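Hedgerow Records Need Longer Commitments Than Our Funding Allows

By Najwa Tarawneh

Most of the organizations that study rural landscapes in this region are built around projects. A call is published, partners are found, a proposal is written, and work proceeds until the money has been spent. The arrangement has produced a good deal of useful material, and many of us owe our careers to it. It is poorly suited, however, to the subject of this essay, which is the long-term recording of field boundaries: hedgerows, dry stone walls, banks, ditches and the lines of pollarded trees that still divide farmland in the Skonelis valley.

A field boundary changes slowly until the year it disappears. A hedge may stand for several generations with little alteration beyond the occasional gap, and then be removed in a single week when two holdings are joined. A survey that visits once records that the hedge exists. A survey that returns at regular intervals can record how it was cut, when the gaps appeared, which species declined first, and what the owner was growing on either side at the time. The second kind of record is the one that planners, farmers and historians ask for, and we are rarely able to supply it.

The Prarus inventory illustrates the difficulty. When fieldwork closed, it held entries for 1288 boundary segments, each with a sketch map, a species list and a note on condition. It was careful work. The field teams walked in all weather, and the landowners were generous with their time and their gates. The inventory was then deposited, a final report was circulated, and the staff moved to other contracts. Only 100 of those segments have been visited again. We can say something about change in those places, but they were chosen because they lay near a road, and it would be unwise to generalize from them.

It is sometimes argued that new tools will resolve this problem without new commitments. Aerial images are cheaper than they were, and much of the measuring, sorting and labeling that once occupied a winter can be done by machine. I do not dispute any of this. I would only observe that a boundary seen from the air is a line, and that the questions we are most often asked concern what lies beneath it. Whether a bank was faced with stone, whether a hedge was laid or simply flailed, whether a ditch still carries water in May: these are matters for a person standing in the field, preferably one who has stood there before.

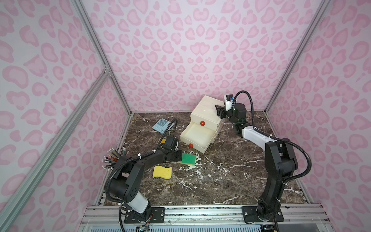 Two robot arms mounted at a marble tabletop.

There is also the matter of local knowledge. In the parish of Mendoza, the names of the older boundaries are known to fewer people each year. Several appear on no map. They survive in conversation, in the directions given to a contractor or a visiting relative, and they often preserve a fact about former ownership or use that cannot be recovered by other means. A name such as "the widow's ditch" is evidence, and it deserves the same care as a species list. Collecting it requires trust, and trust is difficult to establish within the life of a short contract. Residents have told us plainly that they are tired of explaining the same field to a different stranger.

What, then, should be done? I do not believe that project funding should be abandoned. It remains the best means of starting new work, testing methods and bringing together partners who would not otherwise meet. My proposal is more modest. A fixed share of every landscape grant should be set aside for return visits, to be carried out after the main period of work has ended. A sample of 400 segments, selected properly across the valley and revisited every 6 years, would meet most of the needs I have described. The cost would be small when compared with that of a fresh inventory, which is what we shall otherwise be asked to pay for.

Such an arrangement would need a permanent home. The records office at Wellico already holds the parish maps and the older drainage surveys, and its staff are accustomed to answering questions from farmers as well as from scholars. It would be a sensible place to keep the field notebooks, the photographs and the recorded interviews under one system of reference. The office would require an additional post and secure storage. Neither request is extravagant.

Some colleagues will reply that funders want results, and that a record of things remaining largely the same is hard to present as a result. I have sat through enough review meetings to recognize the concern. Yet public bodies routinely pay for rainfall to be measured in years when the rainfall is unremarkable, and the value of the series is accepted. Farmland boundaries deserve similar patience. They govern drainage, shelter livestock, carry wildlife between woods, and give this valley the appearance its residents wish to keep.

The next round of regional grants will set the terms of our work for some time. I would urge member organizations to raise the question of return visits with their own boards before those terms are settled, and to offer sites from their existing surveys for inclusion in the sample.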